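Meet the Chess Family!
By Vega Cordero

Have you ever opened a box of chess pieces and wondered who all those little characters are? Get ready, because every one of them has a job, a shape and its very own way of moving!

Chess is played by two people on a board of light and dark squares. One player has the light army and the other has the dark army. Lots of sets are white and black, but you can find chess pieces in red, green, see-through plastic, even glass. The color doesn't change the rules one bit!

The Pawns

Pawns are the smallest pieces, and each player gets eight of them. They have a round head, a thin neck and a wide bottom so they don't tip over easily. A pawn walks straight ahead, one square at a time. On its very first move it may take two squares if it likes. But pawns capture on a slant! And they can never, ever go backward.

If a pawn makes it all the way to the far side of the board, something amazing happens. It gets promoted! You can swap it for a queen, a rook, a bishop or a knight. Most people pick the queen (wouldn't you?).

The Rooks, Bishops and Knights

The rook looks like a castle tower. It zooms in straight lines, as far as the way is clear. The bishop zooms too, only on slanted lines, so a bishop that starts on a light square stays on light squares for the whole game.

Then there's the knight, the horse! It goes two squares one way and then one square to the side, like a capital L. It's also the only piece that can jump over the others. My friend Noelia Montes teaches chess after school in Salcedo, and the knight is what her beginners ask for first, every time.

The Queen and the King

The queen is the strongest piece of all. Straight lines, slanted lines, any direction she wants! The king is usually the tallest, but he takes just one small step at a time. He's still the one you have to protect. When a king is under attack and can't get away, that's checkmate, and the game is over.

How do you tell them apart? Look at the top. On many sets the queen wears a crown with notches around the edge and the king has a little cross. Some sets do it differently, so check with the person you're playing before you start.

Sorting the Pieces

A tray is great for sorting a mixed-up pile of pieces. Tip them in gently, pick out the pawns first, then go looking for crowns and horses. It's a super way to learn the names! 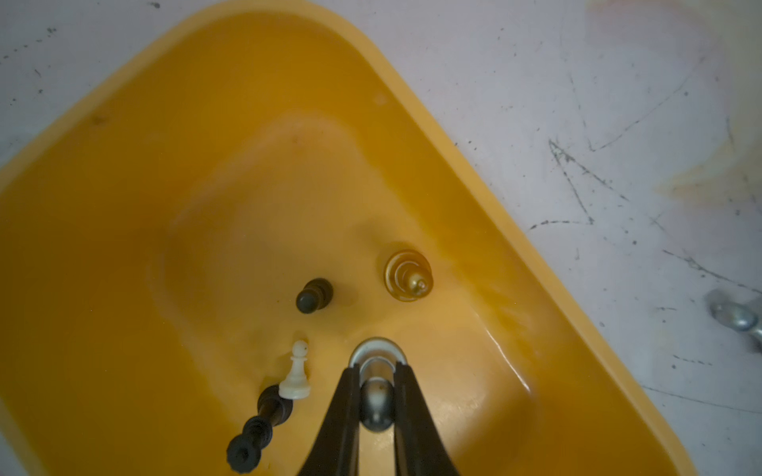 What happens if a piece goes missing?

You can still play! Use a button, a bottle cap or a coin in its place, and make sure both players know which piece it stands for.

Try This: The Pawn Game

Set up only the pawns, all eight on each side, in their usual rows. Take turns moving. The first player to get a pawn across the board wins! If neither of you can move, call it a draw and play again. Best of 3 is a good match for a rainy afternoon.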